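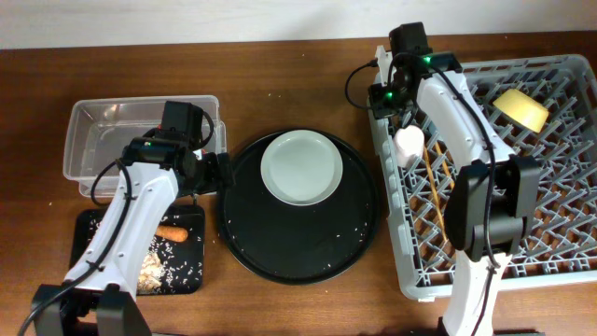

Zuletzt bearbeitet: Montag, 21:14 Uhr, von kettenritzel (3 Änderungen)

Forum » Zweiarm-Aufbauten » Wartung und Pflege

Thema: Reis in der Abräumzelle, linker Greifer schließt nicht mehr sauber

kettenritzel
Moin zusammen,
unsere Zelle räumt Geschirr ab: links nimmt vom Tablett, rechts stellt in den Abtropfkorb, Reste sollen in die durchsichtige Wanne hinten links. Zwei Arme von Vurby, Steuerung Tomar, Tischplatte Holz, weil der Tisch halt da war. Stand der Dinge seht ihr oben. Der Reis liegt auf dem Tablett und auf dem Schneidbrett, also praktisch überall, nur nicht in der Wanne.

Der Reis an sich stört mich nicht. Seit letzter Woche schließt aber der linke Greifer nicht mehr bis zum Anschlag. Es bleibt ein Spalt, den man mit einer Visitenkarte gerade noch spürt. Nullpunkt neu angefahren, hilft für einen Vormittag, dann ist der Spalt wieder da. Am Teller merkt man es kaum. Bei den Stäbchen greift er beherzt daneben oder klemmt eins so schräg, dass der rechte Arm bei der Übergabe beleidigt ist.

LEDs sind grün, Fehlerspeicher leer. Laut Steuerung geht es dem Patienten hervorragend.

Jemand eine Idee, bevor ich das Ding zerlege?

lochblech
Stärke. Gekochter Reis gibt einen Kleister, mit dem man früher Tapeten geklebt hat. Setzt sich in die Linearführung der Finger, trocknet über Nacht, und morgens fährst du den Nullpunkt gegen eine Kruste. Dass es nach dem Referenzieren kurz besser ist, passt dazu: dann liegt dein Null eben auf dem Reis.

Finger abschrauben, lauwarmes Wasser, Zahnbürste, trocknen lassen, Führung dünn einölen. Dafür braucht man keinen Messschieber und keine Selbsthilfegruppe.

msachdeva
Würde ich so nicht unterschreiben. Ich habe bei uns im Labor zwei Jahre lang Greifer von Vurby betreut, und da war es in den meisten Fällen das Kabel. Schau dir auf deinem Bild die Schlaufe am linken Arm an. Die hängt von oben herunter und läuft außen am Arm entlang. Wenn die beim Eindrehen des Handgelenks auf Zug kommt, arbeitet der Fingermotor gegen wackelige Kontakte und schaltet zu früh ab. Das sieht dann genauso aus wie ein mechanischer Anschlag.

Test: Arm in Greifpose, Kabel von Hand etwas nachführen, Greifer schließen lassen. Spalt weg? Dann Kabel.
Gruß, Madhu

lochblech
Ein Kabel, das nach dem Referenzieren pünktlich einen Vormittag lang Ruhe gibt. Sehr höfliches Kabel.

msachdeva
Steckverbinder, die warm werden, verhalten sich ungefähr so. Aber bitte, Zahnbürste geht auch, schadet ja nicht. Schaden tut höchstens das Öl. An der Führung hat Öl nichts zu suchen, wenn daneben gekrümelt wird. Das gibt Schleifpaste mit Reisgeschmack.

kettenritzel
Kabeltest gemacht: kein Unterschied, egal wie ich die Schlaufe halte. Bin allerdings beim Halten mit dem Ärmel am Schneidbrett hängen geblieben, die Möhre ist jetzt unter dem Tisch.

Finger kommen morgen runter. Öl oder kein Öl? Bitte einigt euch.

tellerwäscher_v2
Kein Öl. PTFE-Trockenspray, und zwar auf ein Tuch und nicht in den Greifer hinein. Sonst hast du es auf den Fingerbelägen und der nächste Teller lernt fliegen.

Zum Aufbau noch: Warum steht das Brett eigentlich direkt vor der linken Basis? Der Arm muss über die Reste drüber, um ans Tablett zu kommen, und schleppt dir dabei alles hin und her. Bei uns liegt das Brett hinten und die Restewanne vorn, seitdem ist es deutlich sauberer.

kettenritzel
Das Brett liegt da, weil der Arm sonst nicht flach genug an die Möhre kommt. Hinten an der Wand knickt er so ein, dass der Ellbogen Kontakt mit dem Tablettrand sucht. Habe ich probiert. Der Rand ist robuster als mein Nervenkostüm.

s_negi
Stille Mitleserin hier, wir haben fast dieselbe Zelle. Zwei Sachen:

Erstens hat lochblech vermutlich recht. Unter den Fingern sitzt eine kleine Abdeckung, die man gern übersieht. Mit abnehmen. Die Pampe sammelt sich dahinter, von vorne sieht der Greifer picobello aus.

Zweitens, Anzugsmoment. Die kleinen Schrauben an den weißen Armteilen gehen in Kunststoff. Wer die nach Gefühl anzieht, zieht sie genau einmal an. Wir nehmen einen Drehmomentschraubendreher von Mernex auf kleinster Stufe und gehen bei der Gelegenheit alle Schrauben am Arm durch.
Shakuntala

lochblech
„Vermutlich“. Ich nehme, was ich kriegen kann.

kettenritzel
So. Finger ab, Abdeckung ab. Dahinter ein Pfropf, über dessen Zusammensetzung ich mich nicht weiter auslassen möchte, er war jedenfalls hart wie Gips. Mit Wasser eingeweicht, Zahnbürste, Druckluft, trocknen lassen. PTFE aufs Tuch. Danach Nullpunkt neu angefahren und 62 Greifzyklen auf ein Stäbchen laufen lassen. Kein Spalt, kein Fehlgriff.

Eine der Schrauben dreht jetzt durch. Shakuntalas Beitrag habe ich leider in der falschen Reihenfolge gelesen.

s_negi
Gewindeeinsatz setzen, kein Sekundenkleber. Bitte.

kettenritzel
Definiere „kein“.

msachdeva
Freut mich, dass er wieder schließt. Mit dem Kabel lag ich daneben, das kommt vor. Ich würde die Schlaufe trotzdem mit einem Klettband ans Oberteil nehmen, am rechten Arm genauso, da steht sie auch ziemlich weit nach außen. Irgendwann fädelt sich so etwas in den Abtropfkorb ein, und die Zinken da drin geben nichts wieder her.

tellerwäscher_v2
+1 fürs Klettband. Kabelbinder nicht, die scheuern.

Und nimm doch für die Versuche Linsen statt Reis. Ungekocht. Kleben nicht, rollen dafür bis in den Flur.

lochblech
Dann testet er aber was anderes. Wenn die Zelle später echte Essensreste sehen soll, muss sie mit Reis klarkommen. Dann lieber eine Manschette über den Greifer. Tidska hat dünne Silikonbälge, die passen mit etwas Gewalt.

tellerwäscher_v2
Die Bälge hatte ich im Juli drauf. Bremsen die Finger so weit, dass die Kraftregelung jeden Becher für ein rohes Ei hält. Ich habe sie wieder runtergenommen und putze eben.

lochblech
Dann hast du die Kraftschwelle nicht angepasst.

tellerwäscher_v2
Doch. Danach hielt sie jedes rohe Ei für einen Becher.

kettenritzel
Ich bleibe erst mal beim Putzen. Fürs Wartungsblatt, falls es wer gebrauchen kann:

Nach jedem Lauf mit Essen: Greifer feucht abwischen, solange das Zeug noch weich ist. Tablett und Brett abkehren.
Montags: Finger und Abdeckung abnehmen, Führung trocken ausbürsten, Sitz der Kabelschlaufen prüfen.
Nach jedem Ausbau: Nullpunkt erst anfahren, wenn alles sauber ist. Sonst referenziert man wieder auf Gips.
Schrauben: mit Drehmoment. Ja, ich weiß.

Edit: Klettband ist dran, links und rechts.
Edit 2: Gewindeeinsatz bestellt.
Edit 3: Die Möhre ist wieder aufgetaucht, wird aber nicht mehr für Versuche eingesetzt.

s_negi
Welche Größe beim Einsatz? Ich habe noch eine halbe Tüte hier, bevor du auf die Lieferung wartest.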